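Arnen Launches New Website and Online Shop for Flatska

Redesigned site brings 1399 products, live stock and a faster checkout together for the first time

ALTLEY – Sep 17, 2025 – Web design and development studio Arnen is thrilled to announce the launch of a brand new website and online shop for Flatska, the homeware and craft supplies retailer. The new site went live this morning, and it replaces an older shop and a separate blog that customers had to hop between (often with two different logins!).

The project took the two teams 73 working days from the first workshop to launch. It covers design, development, product data, search and hosting, plus a full set of training sessions for the Flatska staff who will run the site day to day.

"We had a wonderful time with this one," said a spokesperson for Arnen. "Flatska came to us with a very clear idea of how their customers shop and a huge pile of notes from their phone line, and those notes ended up shaping almost every page. When you know that people ring up to ask whether a fabric is sold by the yard or by the roll, you know exactly what to put next to the price."
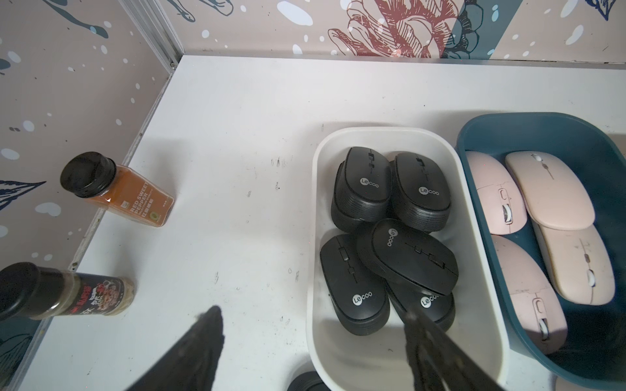 Trays of wireless computer mice on a white tabletop.

A catalog that is easier to get around

The old shop had grown over many years, and it showed. Products sat in 4 different category trees, some items appeared twice under different names, and the search box only looked at titles. Arnen's team went through nearly 2702 product records with Flatska's buyers, merged the duplicates, retired the lines that were no longer sold and rewrote the category names in the words customers use themselves.

The result is a catalog of 1399 products, each with its own measurements, care notes and delivery details. Search now reads all of those fields, copes with common misspellings and remembers the last few things a visitor looked for. Filters can be combined and cleared with one tap, and the filter panel stays put while you scroll – a small thing, but it was the most requested change in the early customer testing.

Product pages have been rebuilt from scratch too. Stock levels come straight from the warehouse system and refresh every few minutes, so a shopper can see at once whether an item is ready to ship. Related items are picked by Flatska's own buyers, who can change them from a simple drag-and-drop screen.

Checkout in one page

The checkout has gone from five steps to a single page. Guests can order without making an account, and returning customers can repeat an earlier order from their order history. Trade customers get the same checkout with their own prices, purchase order numbers and a choice of invoice or card.

Arnen also moved the site to new hosting and cut the size of the home page by more than half. Pages load quickly on older phones and slow connections, which matters a great deal to Flatska's customers outside the big towns.

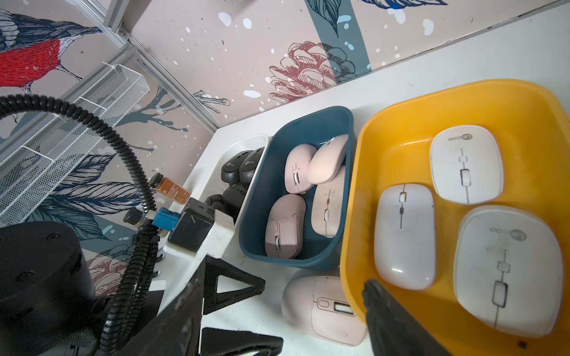

Flatska said the trade team had been asking for repeat orders for as long as anyone could remember, and that the first few were placed within an hour of the site opening. The company added that its staff can now put up a new product in a few minutes, a job that used to take most of a morning once the photos had been resized by hand.

Accessibility was part of the brief from the start. Every page can be used with a keyboard alone, color contrast has been checked throughout, and the text can be enlarged without the layout falling apart. Screen reader users took part in two rounds of testing, and their comments led to a new layout for the shopping cart and clearer error messages on the address form.

The site is built on Dağdelen, Arnen's in-house content management system. Dağdelen gives editors a live preview of every page, keeps a full history of changes and lets them schedule updates ahead of time, so seasonal pages can be prepared well in advance. Flatska's editors have already lined up their fall pages and are hard at work on the winter ones.

All of the old blog's craft guides have been brought across as well. Each guide now has its own materials list linked to the shop, and readers can print a clean version with no menus or banners. Old web addresses redirect to the new pages, so bookmarks and saved links should carry on working as before.
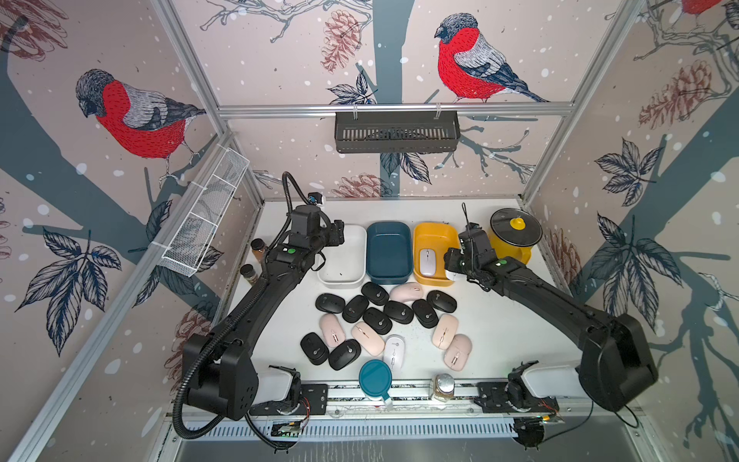

What comes next

Arnen will keep working with Flatska under a support and development agreement. The next release is planned for December and will add gift cards, wish lists that can be shared with friends and family, and an option to send one order to several addresses. A second language version is also being scoped, and both teams will be looking closely at customer feedback over the coming weeks before settling the rest of the plan.

Customers who had an account on the old shop can sign in with the same email address and will be asked to choose a new password the first time. Order history has been carried over in full.

About Arnen

Arnen is a web design and development studio based in Altley. The studio designs, builds and looks after websites and online shops for retailers, makers and small manufacturers.

About Flatska

Flatska sells homeware, fabric and craft supplies online and by phone to home and trade customers.

Media contact

Press office, Arnen, Altley. Screenshots, logos and interview requests are available through the contact form on the Arnen website.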